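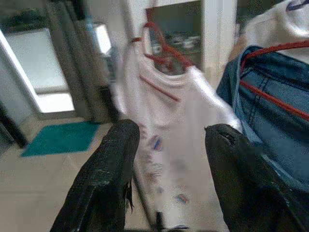 Un tee-shirt sur un cintre, c'est un tee-shirt qu'on voit, donc qu'on porte, m'écrivait une lectrice de Mullbridge après ma dernière chronique. Elle a tout pendu, jusqu'aux jeans, et s'en dit ravie. Je veux bien la croire pour le premier mois.

Reste que l'argument me laisse froid. On nous vend la tringle comme une école de clarté : Rondenano propose son portant d'entrée, quatre barres et des roulettes, et le magazine Pudel y consacrait en septembre treize pages sans une seule chemise froissée. Chez moi, un vêtement suspendu devient vite un élément du décor. Je passe devant, je ne le vois plus, et je remets le pull de la veille, celui qui traîne sur la chaise.

Et puis il y a la matière. Un coton léger, un peu lâche, marque aux épaules et finit par garder la forme du cintre. Le denim, lui, ne gagne rien à être pendu. Plié en trois dans un tiroir, il se tient tout seul et laisse la place aux chemises et aux manteaux, qui en ont besoin.

On me parlera des cintres assortis, tous rouges ou tous blancs, qui « calment l'œil ». Peut-être. J'ai compté les miens l'hiver dernier, pour un déménagement – cinquante et un, dont une bonne moitié ne portait rien. Le tiroir a le mérite d'être fini : quand il ne ferme plus, il faut enlever quelque chose. Une tringle, on pousse, ça rentre encore.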